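Pale matt worktop, wood edging: what do you clean it with?

gmertens
Bought a second-hand desk from Cuypers for 80 euros. Light grey top, matt, wood-grain strip along the edge. Every speck shows when the sun is on it. Washing-up liquid leaves streaks. Any ideas?

fransgroen
Microfibre cloth and plain water, then a dry cloth straight after. I stopped using sprays on mine in April. 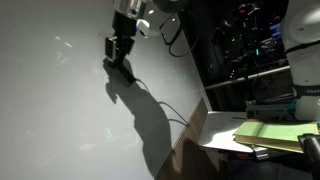

I would leave the wood strip until last and use a cloth that is only just damp. Don't let water sit in the join. As for specks, low light from the side makes any grey top look worse than it is. Mine has a few in the sun and I leave them alone until the evening. Books and papers are kept off to the side, beyond the strip, so the top can be wiped in one go.

trimeris80
Disagree about plain water. It does nothing for greasy hand marks. A drop of white vinegar in a bucket, wipe, rinse.

fransgroen
Not on the strip, please. Vinegar dulled the edging on my old desk.

trimeris80
Depends on the finish. Mine has had it for years with no harm.

gmertens
Tried water and a dry cloth this morning. Streaks are gone, hand marks are still there. Will test vinegar on the underside first.

Griet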